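Section 4: Your first counter-clearing run
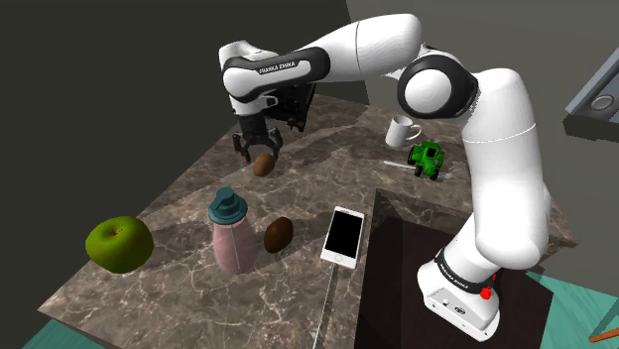

Can a machine tidy a kitchen counter yet? I've been asking myself that since I started writing this guide for Ovora, and my answer is "sort of, if you set it up right." This section gets you from an installed Ovora planner to your first practice run in the simulator. We do it in simulation before we let anybody near a real arm, and I'd beg you not to skip ahead. The starter counter has the kind of junk mine collects by Wednesday: a green apple, a mug, a phone on its charging cable, a toy tractor, a couple of kiwis. You'll start with the kiwi at the back, under the open fingers, and leave the phone well alone until you've read the cautions.

Before you start

You'll need the planner installed (Section 2) and the arm model loaded (Section 3). If the arm loads folded up or facing the wall, go back to Section 3 and redo the home position. Don't try to fix it from here — I did, and I lost an afternoon.

Setting up the run

1. Open the planner and choose Counter Starter from the list of rooms. The first load is slow. Go get a coffee.

2. Click Name Items. The planner makes a guess at everything on the counter, and you fix the ones it gets wrong. It's good with fruit. It's pretty bad with anything long and thin, so check those by hand.

3. Give each item one of the three tags: Move, Leave or Ask. For your first run, tag the back kiwi Move and everything else Leave.

4. Draw a drop zone. Click Zone, then drag a box on a clear bit of the counter. Make it bigger than you think you need! Keisha Wojcik tested this section for me and drew hers exactly kiwi-sized, and the planner turned it down every single time.

5. Set Travel Height to 400. The units are millimeters. This is how high the hand lifts before it goes sideways, and it keeps whatever it's carrying clear of mugs and bottles.

6. Set Grip to Soft. There's a Firm setting too, and you'll want it later for bottles, but it's no friend to ripe fruit.

7. Press Preview. A dotted line shows the path the hand will take. If the line turns red anywhere, move your drop zone and press Preview again.

8. Press Run and keep your mouse near the Stop button. Yes, even in the simulator. It's a habit you want to have before you move on to the real thing.

Note: If the fingers close and come up with nothing, the grasp point is probably too high. Open Grasp, nudge it down a step, and go again. Round things are fussy about this.

Note: Error 916 means two items have the same name. You'll get it as soon as you name both kiwis "kiwi." Call them "kiwi back" and "kiwi front" and it goes away.

Cautions

Caution: Leave anything with a cable tagged Leave. The planner treats a phone as a flat box and doesn't know the cable is attached, so it will happily plan a lift that drags the cable through everything in its way. Thiện Cao is working on this and I'll update the section when there's a fix.

Caution: The planner has no idea whether a cup or a bottle is full. Tag them Ask, and it will stop and check with you before it picks one up.

Caution: A run that works here may not work on a real counter. Fruit rolls, light changes, and somebody always leaves a spoon out.

Running it again (and again)

One good pick feels great, but it doesn't tell you much. Once your kiwi is landing in the zone, open Repeat, type 3000 and let it go overnight with Shuffle turned on. Shuffle moves the items to new spots each time. In the morning, sort the results by Failed and watch a handful of them. I learned more from doing that than from anything else in the planner.

So, is it ready for chores?

My own take, and Bouchra Abou Zeid will tell you I'm too gloomy: picking up one known thing and setting it down in a clear spot is in decent shape. Clearing a whole counter, where you have to decide what's trash, what's dinner and what belongs to a four-year-old, still needs you. That's what the Ask tag is for, and I use it a lot.

When you're happy with the back kiwi, change the front one to Move and repeat steps 4 to 8. Bottles and screw caps are in Section 5.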